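Robot Manipulation Project: Handout 3
Sorting and picking in simulation
Prestley College, Level 3 Engineering

Module leader: Marietjie Baloyi
Lab support: Tonantzin Olvera

What this handout covers

By now every group should have the Costache simulator running on its lab machine and should have finished the joint control exercise from Handout 2. If your arm still drifts when you send it to the home position, fix that first. Most cases so far have come from groups entering degrees where the software expects radians.

The next stage runs until the end of November. Your group will write a program that finds a named piece on the table, picks it up and puts it in the correct zone. Colour is given as a word in the task file, for example "teal" or "purple", and shape is given as "bar", "cube" or "block". Your program reads the task file at the start of each run. Please do not type the answers into the code by hand, as the marking script uses task files you have not seen.

Setting up the table

Open the folder called tabletop and load the scene file for your group. The pieces are scattered using a seed number. The same seed always gives the same layout, so write the seed in your log book next to every result. Seed 73 is the one we will use in class, and it is a good one to begin with. Once it works there, move on to others.

You have one camera, fixed to the wrist. It moves when the arm moves, so a position you measured from one pose is no use from another unless you convert it. Section 2 of the Hukik notes gives the conversion from camera coordinates to base coordinates. Work through it on paper once before you code it.

Finding the pieces

Start with colour thresholding. Convert the picture to hue, saturation and value, choose a range of hues for each colour and keep the pixels inside it. This is quick to write and easy to check by eye. The groups that did well last year saved a copy of the mask at every step and looked at it before going any further.

Shadows are the main difficulty. A piece lying in shade has a much lower value than the same piece in the light, and one that lies across the boundary may come out as two separate regions. If your program then treats the regions as two objects, it will work out the wrong centre and the wrong angle.
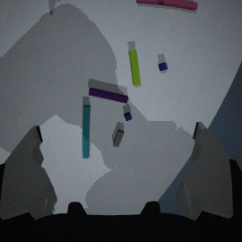
There are a few ways to deal with this. You can widen the value range and rely mostly on hue. You can join regions of similar hue when their ends are close together and they point in the same direction. You can also move the arm and take a second view, although a shadow thrown by the scene lighting will stay where it is on the table. Try the first method before the others – it is often enough.

Grey pieces need separate treatment. Hue means very little when saturation is low, and a grey block can be close in tone to a shaded piece of table. Edge detection works better for these. Look for straight sides of the right length and ignore soft or rounded outlines.

Choosing a grasp

Once you have a clean region, fit a rectangle to it and take the angle of the long side. For a bar, the fingers should close across the short side, near the middle. For a cube, either pair of faces will do, so choose the pair with more free space beside it. Before the arm goes down, check that both fingertips will land on clear table. When two pieces lie close together, a finger can come down on top of the neighbour, and the run is stopped if the contact force goes over the limit.

Open the gripper fully before each approach. Come down in a straight line from directly above the piece, close, wait for the force reading to settle and then lift.

Running the tests

The simulator allows 3,000 steps for each attempt. A sensible pick uses far fewer, and if you are running out of steps your approach speed is probably set too low. Do 5 attempts on each seed and record all of them, including the failures. A table showing only successes will be sent back.

For each failed attempt, write down which stage went wrong: finding, angle, approach, grip or lift. Save the wrist camera picture from the start of the attempt as well. You will need these for the group review.

What to hand in

Your code, with a short note on how to run it
The log book pages for this stage
One page on the failure you found hardest to fix, with mask pictures

Upload everything to the Eridley shared drive, in your group's folder, by 4 pm on the last day of term. Questions about the simulator should go to Tonantzin Olvera in the lab. Questions about marking should go to Marietjie Baloyi.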